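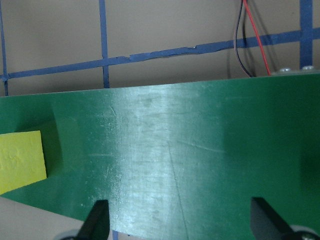
Events > Visits > Software and control

Avidik opened its lab to visitors in March, and I went mostly to see the planner. The invitation promised "manipulation software that no longer needs to be told." I've read that sentence on other invitations.

Jolien Van der Linden, who runs the software side, took our group around. The demo task was pushing a yellow block across a green panel. The arm looks for the block with its wrist camera, plans a path for the gripper, moves, looks again. She had the camera feed on one monitor and the planner's output on another, which I appreciated, as most places show you the arm and keep the screens turned away.

What I wanted to know was how the perception copes with a shiny surface. The panel is scratched, and a wide band of glare runs down it where the green washes out to a pale mint. Jolien said the model had been trained on 2,162 recordings, all made in the building. I asked how many were made under other lights. She said they were "working on that." Somebody behind me asked about the blue tape on the wall, and she told us the software doesn't use it as a reference. Fine, but it is in view of the camera, in a grid, with straight lines and corners. A learned model will use whatever helps. I asked if they had ever run the task with the tape taken down. They hadn't.

The success rate on the slide was 70 percent. Success meant the block ended up inside the target zone within 26 seconds. Retries counted, so a run with two misses and a lucky shove went in the same column as a clean one. To her credit, Jolien explained this without being pushed. The slide didn't.

The part I liked was Zilby, their replay tool. You scrub back through a run and it shows the camera image, the planned path and the path the joints took, lined up in time. In the run we looked at, the plan was good and the arm was late, so the fault was in the controller and retraining the vision model would have been a waste of a week. Verstraete sells something similar, but the last version I used lost sync on long logs. Zilby held up on a log of 500 steps. It still crashed once when she changed the playback speed.

We then got a talk on the road map, with a lot of arrows. Coffee was at 3:30 and I left before the second round of demos. I'd go back to see the same task on a different table, in a different room, with the person who wrote the code out of reach of the keyboard.

Filed under: Lab visits, Planning, Robot software

Comments

Mieke Jansen
I was in the morning group. We asked them to switch off a ceiling light and they said the schedule was too tight. Agree on Zilby though, I'd pay for that alone.

wasgate_dev
At Wasgate we count retries separately. The number gets a lot uglier and the meetings get shorter.

tobor77
Is the replay tool available without the rest of the stack? Their site only has a contact form.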